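What I learned from a starter kit and a folding table

The starter kit cost £290, and I would like that noted before anyone tells me I didn't commit. It came in a box the size of a small fridge and contained 20 pouches of powdered greens, a shaker with a lid that fits on the third go, a ring binder, and a badge saying Wellness Guide. I was a Wellness Guide for one spring. My kitchen cupboard will be one for a good while longer.

The firm was called Flillwood. You won't have heard of it unless you live near Zirkcombe, in which case you have heard of it from your hairdresser, your cousin and a woman in the post office queue. It sold powders. There was one for the morning, one for the evening, and one called Balance which you took whenever you remembered. They all tasted of lawn.

I didn't join to get rich. I joined because I'd said "ooh, interesting" in somebody's front room and it had been written down.

The list of everyone you know

The binder opens with an exercise. You write down every person you have ever met, and beside each name you put a star if they have ever been tired. I ended up with a page of stars and a strong wish to move house. My dentist was on there. So was the man who did our gutters.

Then you ring them. There is a script, and the script says not to mention the powder. You ask how they've been sleeping. If you haven't spoken to someone for six years and you ring at teatime to ask how they've been sleeping, they assume you're either ill or in a church.

I made eleven calls. Two people bought a pouch each, both of them related to me, and one asked whether it could go on the compost.

The training evening at Ollard

Every new Guide was expected at the training evening, in a hotel function room in Ollard with a carpet that gave me a headache. We clapped quite a lot. Somebody drew circles on a flip chart, with me as the top circle and lines running down to all the circles I was going to recruit. I did the sum on the back of the handout – if everyone did their bit, in a few months I'd have 1945 people under me, which is more than live in my end of Zirkcombe, dogs included.

To reach the next level you needed 1498 points in a month. A pouch was worth nine. I got to eighteen and stopped opening the emails.

What I will say is that the people were nice. The woman next to me had knitted a cover for her shaker. She'd joined for the company after her children left home, and she was having a lovely time and losing money steadily, like someone with a horse.

The folding table

My one public outing was a stall at the Hettiarachchi Hall spring fair in March, between the tombola and a man selling reclaimed door knobs. I'd mixed samples in paper cups. By eleven they had settled into two layers, and no amount of stirring would persuade them back.

Across the aisle was the cake stall. I watched people look at my cups, look at the cake, and make the only sensible decision open to them. At noon I made it myself. Coffee and walnut, since you ask, and I slept beautifully.
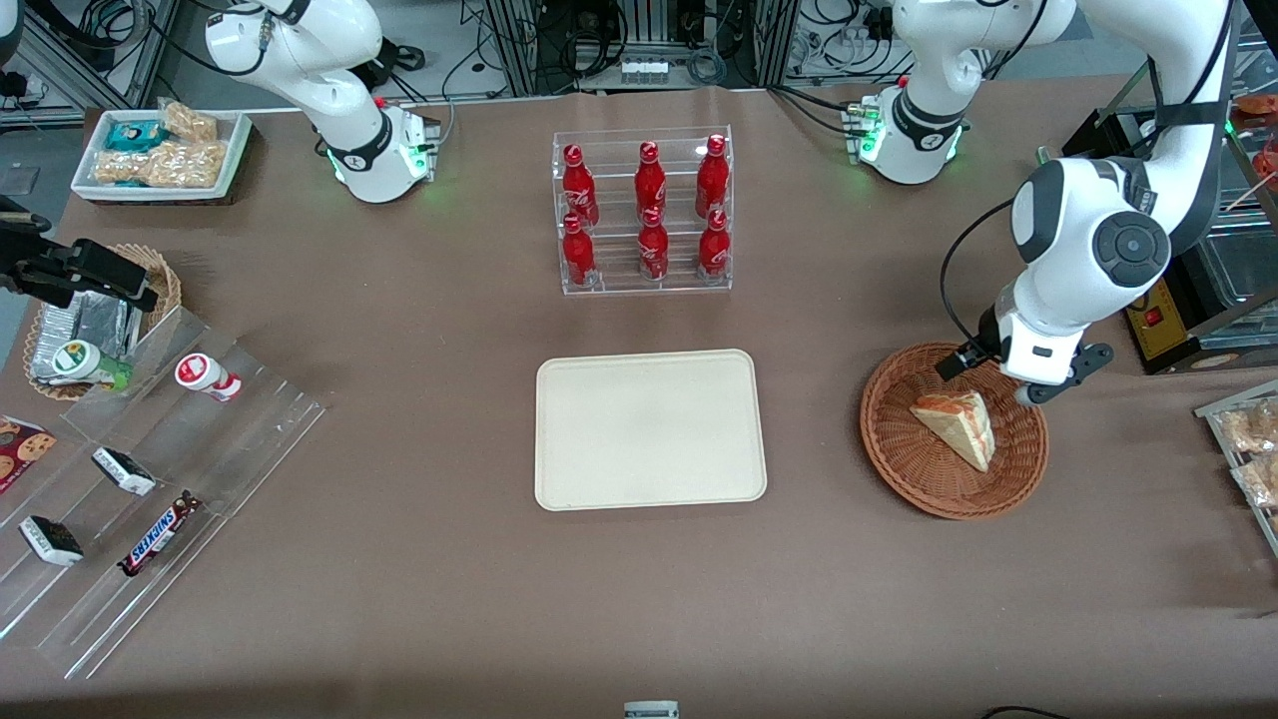 Where the powder went

I sent back what I could. The returns page allows unopened pouches within thirty days, minus a handling fee, minus postage, and minus something called an adjustment. I got enough for a takeaway, though not with starters.

The open pouches are behind the flour. I tried Balance in a smoothie last week and the banana lost. The shaker turned out to be very good for salad dressing, and the badge is on the dog's coat, where it gets far more attention than it ever did on me.

If you're one of the eleven I rang, I'm sorry. I do hope you're sleeping better.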